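Laboratory diary, Stembridge site
Bench 2, bimanual handling trials
Tuesday, evening entry

The morning session opened on schedule with Mr. Antoniadis at the operator station and the undersigned keeping the record. The plan called for 30 transfers of the white box onto the blue plate, both hands engaged, at the reduced speed agreed upon after the August review. The startup checks were completed and signed. Both wrist sensors were zeroed with the hands raised and clear of the table.

Work proceeded without remark until transfer 17. At that point the right hand did not open on the release command. The controller reported the command as accepted and the fingers as open, while the force reading at the thumb stayed where it had been during the grip. Mr. Antoniadis repeated the command once, as the procedure allows, and then pressed the stop. The arms held position as they should. The box was removed by hand after power to the right wrist had been isolated and the lockout tag attached.

There was no injury and no damage to the box or the plate. The event has nevertheless been entered as a safety matter. A hand that reports itself open while it is still gripping cannot be relied upon when a person is asked to reach in, and the handover trials planned for later in the month depend on that report being correct.

The log shows that the position value for the right thumb stopped updating 124 milliseconds before the release command was sent. The controller went on using the last value it had received and did not raise a fault. This is the second such loss on the right side. The first was put down to a restart of the Skosow software and closed without further inquiry. In the opinion of the undersigned it should not have been closed, and the earlier entry has been reopened and linked to this one.

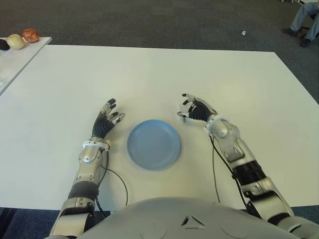
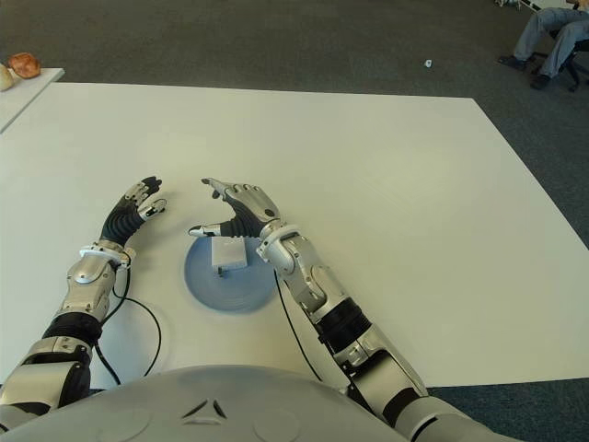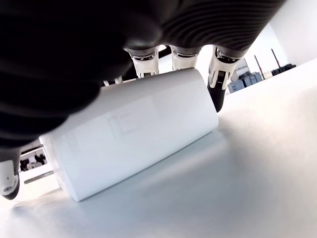
Bench 2, bimanual handling trials. First and second: the hands at the blue plate. Third: the box in the grip, wrist view.

In the afternoon the right wrist connector was unplugged, inspected and seated again. One contact was found slightly bent. The cable was then moved gently through its normal range with the signal on display, and the thumb value dropped out 2 times, in both cases with the wrist turned fully inward. The left cable was given the same test and showed no loss.

Mr. Karagiannis of Tremosel was informed by telephone at 3:40 p.m. He asked that the cable be kept as removed and that no attempt be made to straighten the contact. A replacement is to be sent. He could not say whether the missing fault message is intended behavior, and has undertaken to reply in writing.

The following measures apply from this evening:

The right arm remains locked out until the new cable has been fitted and tested through the full range of the wrist.
No person is to reach between the hands on the strength of the screen reading alone. Power to the wrist is to be isolated first.
A position value that has stopped updating is to be treated as a fault and the run ended.
Left arm trials may continue at reduced speed.

The remaining 13 transfers are carried over. The data from the first 16 will be kept, subject to a check of the thumb values for shorter gaps that may have passed unnoticed. Mr. Antoniadis will carry out that check and attach his findings to the incident sheet.

Bench powered down at 6:15 p.m. Lockout key returned to the cabinet and signed for.

Thodoris Moschos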